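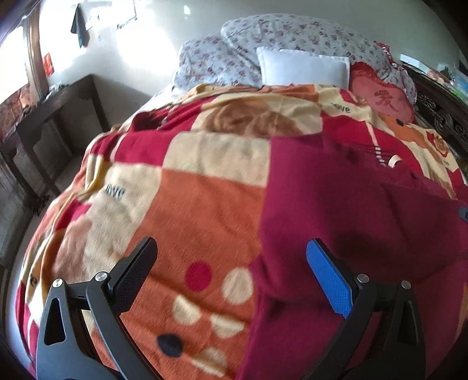
Re: Surcharge on returned mail, Vastisholm route

Yolandi Zwane wrote:

> The Vastisholm sub-office has charged me 56p an item on returned
> newsletters since December. The old sheet says returns under 100 g
> go back free if the sender's address is on the outside. Ours is
> printed on the back flap. Has the rule changed, or are they reading
> it differently from Siltness?
>
> Also, does anyone know if the sacks still go through Humphreys?

The rule has not changed. The wording has. The old sheet said "on the outside", and the current one says "on the address side, or on the reverse if marked RETURN TO". A bare address on the flap no longer qualifies. Siltness accepts it anyway, which explains the difference between the two offices.

I went through our last mailing to check. We posted 275 items and 19 came back. Of those, 11 had the address on the front and were returned free. The other eight had it on the flap without the words, and all eight were charged. 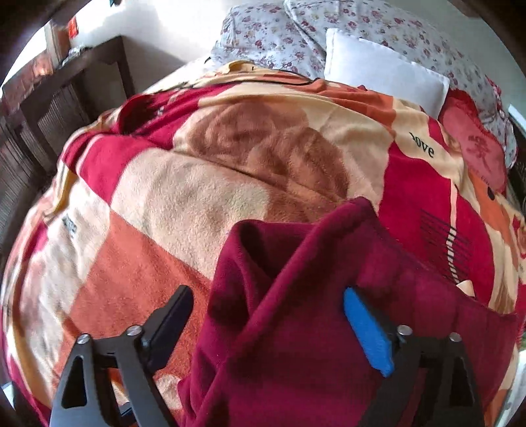
*Posted by Joaquín Palma to the small mailers list*

Two ways to deal with it:

1. Overprint or stamp RETURN TO above the flap address. A self-inking stamp is good enough, provided the ink is dark and the words are on the same panel as the address.
2. Move the address to the top left of the front. Keep it clear of the bottom strip, where the sorting marks are printed.

We use the first for old stock and the second for anything new. If you print labels from Clovano, the sender block is switched off by default – look under page layout, not under addresses.

For charges already paid, keep the envelopes. The office will want to see the cancelled side and the flap together, so photocopies of one side are no use. I would not expect money back on flap-only items, but it is worth asking about any that had the words on.

On the sacks: yes, still Humphreys, with the last collection at 4.30 pm. Anything handed in later is held overnight and gets the next day's mark.

If someone has the current sheet as a text file, please send it to the list. My copy is a scan and page two is hard to read.

Joaquín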